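Do the pads first, and other advice I no longer trust

December 26, 2022

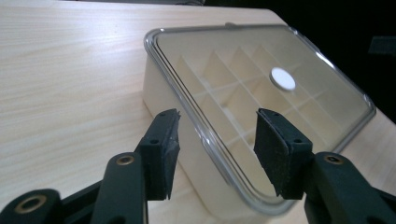
I have been looking after one hand-held gripper since May, and in that time I have read three setup guides for it, all of which contradict each other on at least one point. I am going to write down what I do, mostly so I can stop rereading them.

The guide that came from Gorken says to replace the foam finger pads every 29 hours of use. I would love to know where that number came from. Why 29? I asked Kadri Rebane, who runs the recording sessions at Nirnitlow and has handled more of these tools than I have, and she laughed and said somebody probably divided something by something. She changes pads when they start to shed. I change them when the tool starts dropping things, and so far we have come out pretty close to each other.

A frayed top edge doesn't scare me. Foam goes ragged at the top first on mine, where it catches on lids and box rims, and the part that does the gripping is lower down. I left one like that on for weeks as a test. I couldn't tell any difference on light plastic containers, which are most of what we pick up. What I do check is whether the pad has started to creep sideways on its mount. If you push on it with your thumb and it moves at all, take it off.

Taking it off is the annoying part. The Gorken guide says to peel the pad "in one motion," and whoever wrote that has had better luck with adhesive than me. Mine comes off in crumbs. I scrape the rest with an old plastic card, wipe with alcohol, and then leave it alone until it's dry. Panagiotis Gkikas has a whole speech about heat guns and how much faster they are. He has also warped a finger mount, and he leaves that part out of the speech.

Then the screws. The mounts are held to the links with little screws that I was told to tighten "firmly." That word has done a lot of damage. The mounts are plastic. You can strip the hole on a Tuesday and not find out until the finger starts wobbling in the middle of a session. I go by feel, with a short driver, and stop as soon as the head is down. A tiny dot of paint across the head and the mount shows me later if it has turned. I got that from bicycle people and I have never seen it in any robotics document.

The bushings are where I part ways with almost everybody. The forum wisdom is to oil them. A drop at each pivot, every week, work the jaws open and closed, wipe. I did this faithfully for a month and what I got was black paste. We use the thing in a room with cardboard and foam dust, and oil collects it like flypaper. So I stopped. I wipe the pivots with a dry cloth, and if one feels gritty I take the pin out and clean it properly. Maybe in a cleaner room the oil would be fine. Maybe the people recommending it have cleaner rooms. I'd like to see one photo of a pivot after three months of it before I go back.

Alignment is the last thing and the one I spend the most time on. Close the jaws slowly on a sheet of paper and pull. It should drag evenly. If it pivots in your fingers, one pad is touching before the other and you will be chasing odd grasps all day. I have seen people try to fix that by squeezing harder – it works about as well as you'd think. Loosen the mount, close the jaws gently so the pads find each other, tighten again. Twice if needed.

After that I try it on something real. I like a compartment box with a lid, left empty, because the lid is slick and the rim is rounded and a badly set pair of pads will slide right off it. I approach low, with the jaws open, and go for the long sides. Then I do it again from the end. If it lifts level both times I call it set up. Porneck's checklist wants 17 test grasps on a foam cube, which seems to me like testing your tires on a pillow. A foam cube will let you pick it up with anything.

I keep a log, and I will admit that the log has made me look foolish more than once. We are at 1,091 grasps on the current pads. By the Gorken number they should have been in the trash a while ago. By Kadri's rule they have a little left. I was so sure I'd be able to show that the dry bushings last longer than the oiled ones, and all I can really show is that they're less disgusting to handle. Play in the left link feels the same to me as it did in May, but I had no good way of measuring it then and I still don't.

Morris is supposed to be sending a new type of pad in a denser foam. The sheet says it lasts three times as long. It does not say three times as long as what, so I've written to ask. I'm going to put one on the left and keep the old kind on the right for a few sessions, which Panagiotis says will ruin the alignment. He may be right about that one.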